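Reading time: 3 min

Scan station layout for poly mailers - crate on the left or the right?

packbench_lou
We're redoing the returns bench and I want opinions before I order anything. The plan is a table with a flat scan pad set into it, the scanner column standing over the back, a crate on the left and the belt on the right. Bags come out of the crate, across the pad, onto the belt. The pad has a ruler scale on the right side and along the bottom, so you can check the size of a bag without reaching for a tape.
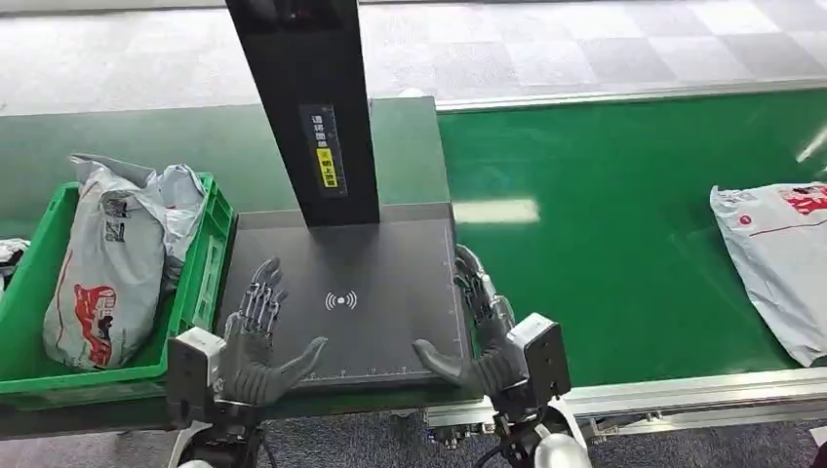
My main question is how close the crate should be. I had it 5 inches away at first and people were dropping bags in the gap. Now I'm thinking right up against the pad. The table is from Wanwood, if that matters.

greentote
Right up against it. We ran a gap for a whole January and fished mailers off the floor every shift. Make sure the rim isn't much higher than the pad though, or soft bags snag on the way over.

dockside39
Disagree. If the crate touches the pad you lose your elbow room, and a full crate has bags sticking up over the edge. With a contactless reader you can get a read off a bag that's still in the crate. Happened to us around 39 times in one month before we moved it 3 inches over.

greentote
That's a power setting. Turn it down until it only reads what's on the pad. Moving the crate is treating the symptom.

dockside39
We did turn it down. Then it missed tags that were folded inside the bag.

packbench_lou
Folded is what worries me too. Most of ours are the light gray plastic kind and they come back crumpled.
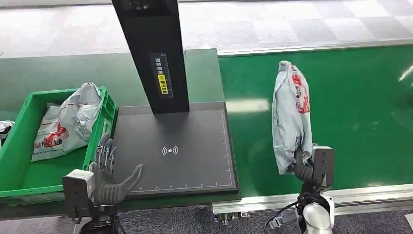 I don't want people spending time smoothing every one. Does it matter to the reader, or only if you're reading a printed label from above?

tapegun_ret
For the chip, wrinkles are no big deal in my experience. For a printed label they matter a lot. A barcode across a crease takes two or three tries. We give each bag one flat-hand swipe and move on. Stand the bags on edge in the crate, too - easier to grab than a pile.

greentote
Standing them up only works if the crate is packed tight. Half full, they slump.

tapegun_ret
So use a smaller crate. We got vented ones from Inadwood and they hold up fine.

packbench_lou
OK, going with the crate close but movable, and I'll test reads before anything gets screwed down. Still open to ideas on belt height.

dockside39
Same level as the table or a bit lower. Never higher.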